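Skukholm dice game set: a family favorite after one long, wet winter

Reviewed by Kathleen Breathnach
Sunday, March 5, 2023

I should say up front that I am a soft touch for any game that comes in a small box. My mother kept a tin of dice and a stub of pencil in her handbag for train rides, and I have been trying to find something as good as that tin ever since. So when my sister-in-law told me her kids had dropped their tablets for a whole weekend over the Skukholm, I had one in the mail before we were off the phone.

It's a push-your-luck game. You roll, you set aside what you want to keep, and you decide whether to go again or take your points and pass the dice along. First player to 1,000 wins. If you have ever played any sort of farkle or ten thousand you will pick it up in a couple of turns, and if you haven't, the rule sheet is short and written by somebody who has explained a game to tired people before. The one twist is that each color scores differently, and the colors change jobs halfway through. My husband still gets caught out by this and I still enjoy it.

Let me talk about the dice for a minute, because they are what you are paying for. They feel good in the hand. The corners are rounded enough to roll nicely on a bare table, and the pips are easy to read from the other end of it, even for me without my glasses. I had a Grikik set before this one and the numbers on those wore faint by Easter, so I've been keeping an eye out. After a winter of nearly nightly games these look the way they did when I opened the box. 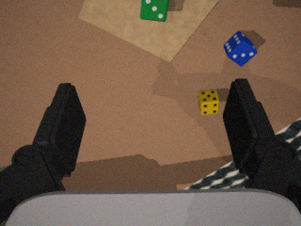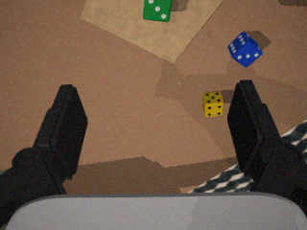

Green, blue and yellow on a brown tabletop.

Now, the scoring. The box comes with a pad, and I wish the pad were thicker. We went through ours by the middle of February and have been using the backs of envelopes, which works fine but isn't as nice. You can get refills, though the shipping cost nearly as much as the pads did and I couldn't bring myself to do it. I also think the columns are too narrow for anyone over the age of 14 with normal-sized handwriting. My nephew keeps the running total on our family record, and he got 1,729 in a single game when we agreed to play past the finish line one snowy Saturday. He would like it noted here, so I have noted it.

How does it do with different ages? Very well, I think. The box says eight and up. We have played with a six-year-old on somebody's lap and she was ruthless. It's best with three or four people. With two it goes by fast and you lose the groaning, and with six the wait between turns gets long enough that people wander off to look in the refrigerator.

The box itself is the weak spot. It's a pretty little thing with a sliding lid, but the lid slides a bit too willingly, and I have fished dice out of the bottom of my bag more than once — a rubber band fixes it, but it does spoil the look. The Egan travel game we keep in the car has a snap closure, and I would gladly trade the pretty lid for that snap.

I bought ours from Hestumeck, who wrapped it nicely and tucked in a handwritten note, and when I wrote to ask about the second-half scoring I had a kind answer the next morning. There's a small mistake on the rule sheet, as it happens. The example turn on the back adds up wrong, and they told me it will be fixed in the next printing. If yours doesn't make sense, trust the front page.

Would I buy it again? I already have, once for my neighbor and once for the drawer where I keep presents for birthdays I forget. It takes a few minutes to learn, it fits in a coat pocket, and my teenager asks to play it — I'm not sure I can say that about anything else in the house.

Four stars out of five. I'd go to five for a better lid and a fatter score pad.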